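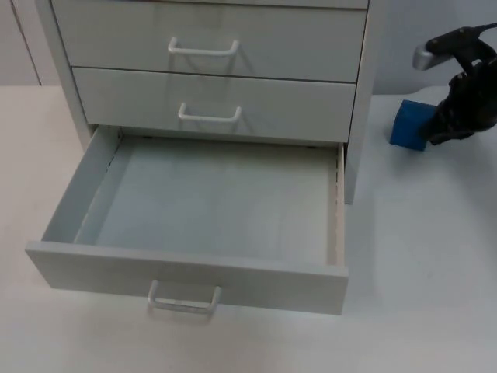

Figure 4-1. Drawer station with bottom drawer open and gripper at the cube.

Print this section | E-mail this section

Section 4. Drawer Station Set-Up
Horgan Robotics Club Bench Guide, Coda arm

4.1 Purpose

This section covers the drawer station used in the Bindetley student challenge. The task is to open the bottom drawer of the cabinet, place one blue cube in it, and close the drawer. Teams may also practice the three parts as separate drills (see 4.7). Complete Section 3, Arm Power-Up and Homing, before you begin. The arm must be homed with the station clear of the cabinet. Homing next to the cabinet will put the elbow through the space the top drawer occupies.

Two students are needed. One runs the control computer (the operator). The other stands at the stop button and handles the cabinet and cube (the bench partner). Do not combine the two jobs.

4.2 Items required

Coda arm with two-finger gripper and wrist sensor
Drawer cabinet, light gray, white handles
Blue cube, one
Fladik control software, with the drawer profile loaded
Masking tape and a soft pencil
Steel rule, metric
Station log sheet

4.3 Placing the cabinet

1. Put the arm in Park and confirm that the status line in Fladik reads PARKED.

2. Wipe the tabletop with a dry cloth. Grit under the cabinet lets it slide when the drawer is pulled.

3. Set the cabinet on the table with the handles facing the open side of the table. Leave enough table in front for the drawer at full travel, plus a hand's width.

4. Measure from the near edge of the arm base plate to the closest corner of the cabinet. Set this distance to 200 mm.

5. Open and close each drawer by hand. Each should move without sticking. If a drawer drags, remove it, clean the runners, and refit it before continuing.

6. Push on the front of the cabinet with two fingers. If it moves, fit fresh grip pads underneath.

7. Mark the two front corners of the base on the table in pencil. These marks are the reference for every later session. Do not erase them between teams.

Note: The drawer profile tolerates a small rotation of the cabinet, but the arm will pull the drawer slightly off its own line and the load reading will rise. If the pull load goes above the yellow band, correct the cabinet. Do not raise the limit.

4.4 Checking the wrist and cables

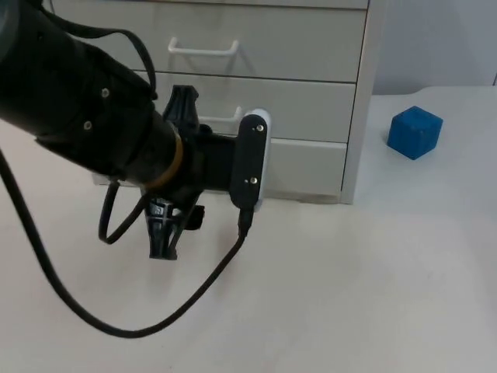
1. With the arm stopped, trace the sensor cable by eye from its connector back to the base. It must have enough slack for a full turn of the wrist in either direction and must not pass between the fingers at any point.

2. Check that no cable loop can drop over a drawer handle. This is the most common cause of a stopped run at this station. If a loop hangs low, take up slack at the base clip. Do not tape cable to the forearm across a joint.

3. Check the screws on the sensor module for tightness with the short hex driver. Finger-tight plus a quarter turn is enough. The housing threads strip easily.

4. Open the gripper fully from the Fladik panel, then close it fully. Both fingers should arrive together. If one lags, run the finger calibration in Section 3 again.

5. Read the finger position value at full open. The expected reading is 1,422. Write the reading on the log sheet. A difference of more than a few counts from the last entry should be reported to the bench lead before the station is used.

6. Jog the wrist slowly through its range while the bench partner watches the cable. Stop at the first sign of tension.

CAUTION: Keep hands, hair, lanyards, and sleeves away from the gripper whenever the arm is enabled. A stationary arm is not a disabled arm. Check the status line.

4.5 Teaching the drawer positions

The profile needs four taught points: Approach, Handle, Pulled, and Clear. Teach them in that order.

1. Select Teach in Fladik and set speed to Slow.

2. Bring the gripper to a position in front of the bottom drawer with the fingers level with the handle. Keep a gap of at least two finger widths. Save as Approach.

3. Move forward until the handle bar is between the fingers. Close the gripper to Light. The fingers should rest on the bar without lifting it. Save as Handle.

4. Move straight back along the drawer's line of travel. Stop before the drawer reaches the end of its runners. Travel is 152 mm from Handle. Save as Pulled.

5. Open the gripper. Back off in the same line, then lift until the lowest part of the gripper, cable included, is above the top edge of the drawer's front panel. Save as Clear.

6. Run the four points in sequence at Slow with the bench partner at the stop button. Repeat until three runs in a row finish without contact between the arm and any other part of the cabinet.

Note: Only the bottom drawer is used in the challenge. The two drawers above it stay closed. Points taught for one drawer do not carry over to another by changing the height alone, as the wrist angle is different for each.

CAUTION: Do not go directly from Pulled to the cube. The gripper must pass through Clear. Skipping it drags the lower finger across the drawer front.

4.6 Placing and teaching the cube

1. Place the cube on the table to the right of the cabinet, as seen from the drawer side. Leave a clear strip of table between the two so that the fingers can open without touching the side panel.

2. Mark the cube position with a small pencil cross under its center. Tape may be used during teaching but must be removed before scored runs.

3. For first attempts, set one face of the cube square to the fingers. Rotated starts are used in the second round and should be practiced only after square starts are reliable.

4. Jog the gripper above the cube and lower it until the fingertips are just clear of the table. Save as Cube Low.

5. Close the gripper to Medium. The Fladik panel reports HELD when the fingers stop short of full close. The load value for a good hold is roughly 1,205. A much lower value means the fingers are on a corner.

6. Raise the cube well above the height of the drawer's side walls. Save as Cube High.

7. Move over the open drawer, lower until the cube is just above the drawer floor, and open the gripper. Save as Drop. Do not release from height. A cube that bounces out counts as a miss.

Note: If the cube slides when one finger touches first, the gripper is off center. Shift the taught point toward the finger that touched first and try again. Small steps work best.

4.7 Practice drills

Drill A, open only. Start with all drawers closed and the cube off the table. Run Approach through Clear.

Drill B, pick and place. The bench partner opens the bottom drawer by hand with the arm parked. Run Cube Low through Drop.

Drill C, close only. Start with the drawer open. Close the fingers fully and push on the center of the front panel, below or beside the handle. Pushing on the handle itself twists it and loosens its mounting over time.

Drill D, full task. Run all parts in order. The timer starts at first motion and stops when the drawer is shut and the gripper has returned to Clear.

New members complete A, B, and C before attempting D. Sign each one off on the log sheet.

4.8 Faults

Drawer opens partway, then fingers slip off.
Grip is at Light during the pull. Set grip to Medium after the Handle point and retest. If slipping continues, inspect the fingertips for wear.

Cabinet moves with the drawer.
Check the pads (4.3, step 6), then the pull line. Return the cabinet to its pencil marks before every retest.

Arm stops with LOAD HIGH near the cabinet.
Press Stop. Have the bench partner look for a cable on a handle. Free the cable by hand only after the status line reads DISABLED. Do not back the arm out under power.

Cube is reported HELD but is not in the gripper.
Finger calibration is off. Return to Section 3.

Cube catches on the drawer wall during Drop.
The drawer is not at the Pulled position, or the cabinet has moved. Check the marks first. Reteach Drop only if the cabinet is in place.

Sensor view freezes in Fladik.
Reseat the connector at the module with the arm disabled. If the view freezes again when the wrist turns, replace the cable and tag the old one. Do not return a tagged cable to the drawer of spares.

4.9 Closing down

1. Remove the cube from the drawer and return it to the parts bin.
2. Close all drawers by hand.
3. Send the arm to Park and wait for PARKED.
4. Disable the arm, then switch off at the bench supply.
5. Fill in the log sheet, including the finger reading from 4.4 and any faults.
6. Leave the cabinet on its marks. The Wednesday group uses the same set-up.

Continue to Section 5, Scored Runs.

Print this section | E-mail this section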